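Wustport House — Bedding and Linen Working Group
Minutes of the meeting held Thursday, October 21, 2021
Place: ground floor linen room

1. Minutes of the last meeting
Accepted with one change. Under item 4, "fitted sheets" should read "flat sheets".

2. Matters arising
2.1 The shelf labels in the linen room have been replaced. The old labels gave bed sizes in inches only. The new ones give the size name first, then inches.
2.2 The dryer on the second floor is still out of use. Prokopenko has the order for the part and has given no delivery date. Second floor loads go to the ground floor until then.

3. Laundry contract
3.1 The contract with Miltier ends in April. The present ceiling is 3000 pounds of linen per year. Use to date is inside the ceiling.
3.2 Voro has sent a quote on the same ceiling of 3000 pounds. The quote leaves out mattress covers, and the two prices can't be compared as they stand.
3.3 Agreed to ask Voro for a second quote with covers included. Decision held over.

4. Printed fabric
4.1 Complaints were reviewed about printed covers coming back from the wash with hard creases. The plain white stock is not affected to the same degree.
4.2 Loads were discussed. Printed pieces are going into full drums with towels. It was agreed that they be washed apart from towels and taken out as soon as the cycle ends.
4.3 One member asked for ironing to be brought back. Not agreed — there is no room for the board with both carts inside.

5. Bed changing
5.1 The order of work on the check sheet was gone through. Steps 2 and 3 are to be swapped, so that all used fabric is off the bed before the mattress is looked at.
5.2 Pieces left bunched on the mattress are to be opened out and checked on both sides before they go in the bag. Stains found at the laundry are charged at the higher rate.
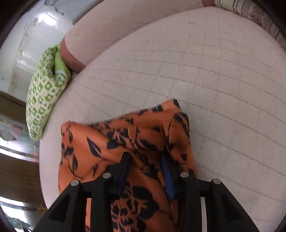
5.3 Quilted mattresses are to be checked along the stitching for pulled thread. Broken stitching is entered on the sheet by room number. Small marks are spot cleaned with cold water and left uncovered until dry.
5.4 Folding of clean printed pieces: in half along the length, then in thirds, print side out. The plain pieces stay as they are now, with the hem to the front of the shelf.

6. Storage
6.1 The top shelf is to be kept for spare pillows only. Blankets now on it move to the hall closet.
6.2 Bags of worn-out linen will be cut for rags. Printed and white rags are kept in separate bins — some of the prints still bleed.

7. Actions
Second quote from Voro, with covers: open
Revised check sheet, steps 2 and 3: before the next meeting
Delivery date from Prokopenko: open
Blankets to hall closet: this week

8. Next meeting
Date to be set once the Voro quote is in.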